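**Medical Illustrator / Technical Editor, Suture Reference Project**
Kelton Press, Reference Division — fixed term, reference 1442

Kelton Press is revising its two-volume reference on wound closure for veterinary and general surgery readers. The current edition runs to 1000 entries on needle types, suture materials, knots and tissue handling. We are hiring one editor to bring the entries and their figures into a single style before the text goes to typesetting in July.

The post reports to Kenneth Niven, managing editor. Subject review is handled by Lăcrămioara Ursu, who will answer queries on terminology and approve all changes to knot diagrams.

Duties:

- Edit entries for consistency of terms, units and cross-references
- Redraw line figures from author sketches, in vector format
- Check captions against figures and flag mismatches to the subject reviewer
- Maintain the figure log and the permissions file

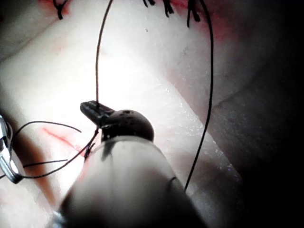 The work is divided into five batches. Each batch is issued with a style sheet, a list of open queries and a return date. Batches may overlap by up to two weeks, and the editor is expected to keep both sets of queries current during that time.

Required:

- A degree in biology, medical illustration or a related field, or equivalent published work
- Two years of experience editing technical or scientific text
- Working knowledge of vector drawing software
- Familiarity with standard suture size notation

Experience with indexing is useful but not required. Applicants who edit but do not draw may apply for the text portion only — state this in the cover letter.

The post is remote within the United States, 30 hours per week. Equipment is not supplied. Travel to the Kelton office is limited to one meeting at the start of the contract.

To apply, send a résumé, a cover letter and two samples of edited work, with the original text attached to each. Put the reference number in the subject line. Shortlisted applicants will complete a paid editing test.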